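3. Gathering the demonstrations

3.1 The task and the work cell

The learning system described in Section 4 is trained only on examples given by people. This section sets out how those examples were gathered, what was stored for each one, and which of them were thrown away. We give more detail than is usual because two earlier sets of ours, recorded under the project name Trarar, turned out to be hard to reuse. The recordings themselves were sound, but we had not written down how the table was laid out from one session to the next, and by the time we wanted to compare two operators it was too late to find out.

The task is to pick up one chess piece and put it down on a named square. We do not ask the system to play chess. The legal moves of the game are ignored, and a target square may be any square that is free when the example begins. Chess pieces suit our purpose because they differ in height and width within one set, they fall over when they are gripped badly, and a reader can judge from a single still whether a piece is on its square or across a line.

All examples were recorded at the Drasum workshop on one arm fixed beside a table. The room is shared with other work and we made no attempt to screen it off. Earlier recordings made in front of a plain backdrop gave a policy that worked well in front of that backdrop and poorly elsewhere. For the same reason, everyday objects were left on and near the table, and the room lights were used as they were.

The board was not squared up with the table edge. Before each session the operator turned it to a new angle by hand and left it there until the session ended. The angle was not measured at the time. It is recovered afterwards from the corners of the board, using the method given in Section 3.4.

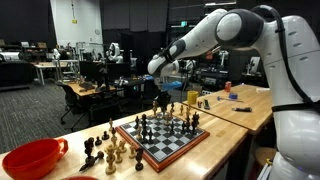
Reading time for this section: 6 minutes

Figure 1. The arm over the board during collection. Light and dark pieces stand on the board, and further pieces are on the tabletop to its left, one of them a dark piece tipped on its side.

3.2 Laying out the pieces

Each session started from a layout drawn by a short script. The script printed a list of pieces and squares, and the operator set them out by hand. Small errors in placing were allowed. A piece that stood off-centre was left as it was, provided that its base did not touch a second square.

Pieces not on the list were put on the tabletop next to the board, as in Figure 1. They were kept within view on purpose. In the Trarar sets the spare pieces had been put away in a box, and the trained policy later reached for any loose piece it was shown, wherever it lay. With the spare pieces present throughout, the system has many examples in which a loose piece is visible and should be left alone. Their positions were not controlled, and pieces that had fallen over could stay that way.

In part of the examples the piece to be moved was itself one of the loose ones. Of every 50 examples recorded in a session, 17 began with a piece from the tabletop and the rest with a piece on the board. The order was mixed so that the operator could not settle into one kind of reach.

3.3 Recording an example

The operator guided the arm with a hand controller from a position outside its reach. An example began when the operator pressed the start key and ended when the gripper had opened and moved clear of the piece. Moving the arm back to its resting pose was not recorded as part of the example.

We stored the joint angles, the opening of the gripper, the images from the cameras and the written instruction. The instruction was a single line in plain words, naming the piece and the square. It was shown to the operator before the start key could be pressed. Operators were asked to carry out the instruction at their own pace and to take whatever path they would normally take. We gave no advice on how high to lift a piece or from which side to approach it.

This freedom had a cost. Some operators lifted every piece well clear of the board, while others slid between the standing pieces, and the two styles do not average into anything useful. Section 5.2 reports what happens when the styles are separated before training. We still prefer to record them both. A fixed rule for the path would have made the set tidier, and it would also have hidden the cases in which a low path is the better one.

An operator could cancel an example at any point with a second key. Cancelled examples were kept in a separate folder with the reason chosen from a short menu. If a piece other than the target was knocked over, the example was to be finished as normal and marked as disturbed. The fallen piece was then stood up again between examples, unless it lay off the board.

3.4 Checking and labelling

Every example was checked once by a person who had not recorded it. The checker watched the recording at double speed and answered three questions: whether the right piece was moved, whether it ended up standing, and whether its base lay wholly inside the target square. Examples that passed on all three counts were labelled as good. Those that failed only on the last were labelled as near and kept for the tests in Section 5.3. All others were left out of training.

The corners of the board were marked by hand in the first image of each session and used to work out its angle. When the arm covered a corner, the checker moved forward to the first image in which it could be seen. We tried a corner finder in place of the hand marking, but bright reflections on the wood misled it often enough that checking its output took longer than marking the corners ourselves.

The good examples were divided by session, with 70 per cent of the sessions used for training and 30 per cent held back. Dividing by single example would have placed the same board angle and the same scatter of loose pieces on both sides of the split. Our first results, which were made that way, looked much better than they should have, and they are not reported here.

3.5 Limits of the set

One chess set and one board were used throughout. The held-back sessions therefore test new layouts and new angles, and say nothing about pieces of another shape. A smaller set recorded at Surkberg with a second board is planned for September. The room lights also changed less than we had hoped, as most sessions took place in the afternoon.

The checking questions take no account of how a piece was handled on the way. A piece that was dragged across the board and one that was carried cleanly receive the same label if both end upright on the right square. We have kept the full recordings so that a finer label can be added later. The file layout follows the Thorlacius format, with one extra field for the disturbed mark, and is listed in Appendix B.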